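Dovstead Golf Forum > Trips and Away Days > Is four rounds in three days too many?

pinhigh_pat
Posted 7:12 pm

Evening all. I've been given the job of sorting out our February trip to Vieira this year, having made the mistake of saying out loud in the bar that last year's could have been better organised. Serves me right, I suppose. There are 12 of us going, mostly mid to high handicappers, one or two with knees that complain on hills, and I've got a draft plan that I'd love some of you to pick holes in before I send the deposit off.

At the moment it's four rounds in three days, with the double on the middle day. The resort does a decent rate on the fourth round if you book it up front, and my thinking was that we've paid for the flights, so we may as well play as much as we can. My other half thinks I'm mad. Has anyone done it with a group our size, and did everybody still like each other at the airport?

mudonthespikes
Posted 7:40 pm

We did exactly that two winters back and I'd do it again tomorrow! The middle day is long, no getting away from it, but we had an early tee time, a proper sit-down lunch (do not skip the lunch, and do not let anyone talk you into a second carafe) and then a Texas scramble in the afternoon, so if your legs had gone you could lean on your partners. I played some of the best golf of my life on that second loop, mainly through being too tired to think about my backswing.

The weather was kind to us, mind. We had one shower on the last morning and that was it. The year before, a lot of us from the Flarkley society went over and it blew a gale from the minute we landed – the flag on the short 11th was bent nearly flat, and I hit a driver there and came up short.

Sunov_Slicer
Posted 8:05 pm

I'm going to be the grump here, sorry Pat. Four in three days is too many for a mixed group. It sounds lovely in the bar, and then you get to the middle afternoon and half of them want a nap and the other half are cross with the first half for wanting a nap. We had two drop out of the afternoon round and they'd paid for it, and the rest of us spent dinner listening to whether they ought to get something back out of the kitty.

Play three. Play them properly. Have a wander round the town, eat some fish, buy something daft for the grandchildren. Anyone who is still itching for more can ring the pro shop and pay on the day.

pinhigh_pat
Posted 8:21 pm

That's a very fair point about the kitty, and I hadn't thought about it at all. How much dearer was it to pay on the day, can you remember?

Sunov_Slicer
Posted 8:33 pm

A bit dearer, not enough to fall out over. Worth asking them though, I may have been charged the grumpy old man rate.

bunkerbiscuit
Posted 9:02 pm

Lovely to see this thread, it's cheered up a very wet evening here. I'm somewhere between the two of you. The number of rounds matters less to me than how far apart the courses are. We stayed in a beautiful place one year and then spent an hour each way on a coach with the clubs sliding about underneath, and by the last morning I would happily have played the hotel putting green and called it a holiday. If your four rounds are all on the doorstep then go for it. If there's a coach involved, drop one.

Also, and this is from bitter experience, pack twice the socks you think you need. Wet feet finish more golf trips than bad putting ever did. I take a spare pair of shoes as well, stuffed with the socks, and a bin liner for the muddy ones coming home. 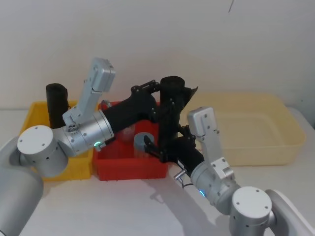 mudonthespikes
Posted 9:15 pm

Seconding the socks! And I'd add a hand towel of your own, as the ones on the buggies are never much bigger than a flannel.

I'm not having it from Slicer about the naps, though. Ours was a mixed group too, with a couple well into their seventies, and they were the ones badgering the starter to let us off early. If people know from the beginning that it's a long day, they pace themselves. Where it goes wrong is when it's sprung on them at breakfast.

Sunov_Slicer
Posted 9:27 pm

Your lot must be made of sterner stuff than mine. I'll give you the point about telling people early. Ours found out on the plane, and that was my doing, so perhaps I've been blaming the golf for something I ought to have put in an email.

I still say three.

threeputtagain
Posted 9:48 pm

Can I ask a slightly different question while you're all here? How are you splitting the groups, Pat? With 12 it's tempting to go out in three fourballs and keep them the same all trip, and I'd really urge you to mix them up each day. We didn't on my first trip and I spent the whole time with a very nice man who told me about his conservatory. I know a great deal about guttering now. Draw them out of a hat the night before, over dinner, and it becomes part of the fun.

We also ran a Stableford over the whole trip with your worst round thrown away, and that kept everyone in with a chance until the last afternoon. I had a shocker on day one (lost a ball on each of the first 3 holes) and still finished in the prizes, if you can call a sleeve of balls and a tea towel a prize.

pinhigh_pat
Posted 10:10 pm

Oh, I like throwing away the worst round, that's going straight in the plan. And the hat. I had been going to do it by handicap with a spreadsheet, but the hat sounds a good deal friendlier and I won't have to learn how to do the spreadsheet.

The courses are all close by, the furthest is a short taxi ride, so no coach to worry about. Having read everything, I'm leaning towards booking three for everybody and asking the resort to hold some times on the middle afternoon for whoever fancies it. They pay for it separately and it doesn't count towards the Stableford, so there's no pressure and nothing to argue about over the pudding.

bunkerbiscuit
Posted 10:18 pm

That sounds spot on to me. Do get them to confirm the held times in writing. We had some "held" for us once that had been given to a wedding party by the time we got there, and I've never seen so many people in waistcoats on a first tee.

mudonthespikes
Posted 10:31 pm

I think it should count, personally! If someone's keen enough to go round twice in a day then let them improve their score. Otherwise it's only a knockabout and half of them will end up by the pool.

Sunov_Slicer
Posted 10:36 pm

Half of them by the pool is what a holiday is for. And if it counts, you've made it compulsory again by the back door.

pinhigh_pat
Posted 10:52 pm

I'm going to side with Slicer on that one, sorry Mud, although you're very welcome to come over and argue it out with my lot in person. I'll ring the resort in the morning about the afternoon times and let you all know what they say. Does anybody know if they hire out trolleys as well as buggies? Two of ours won't get in a buggy for love nor money.

threeputtagain
Posted 11:04 pm

They had trolleys when we went, but only the pull kind, and they'd run out by mid-morning. Get your name down when you ring.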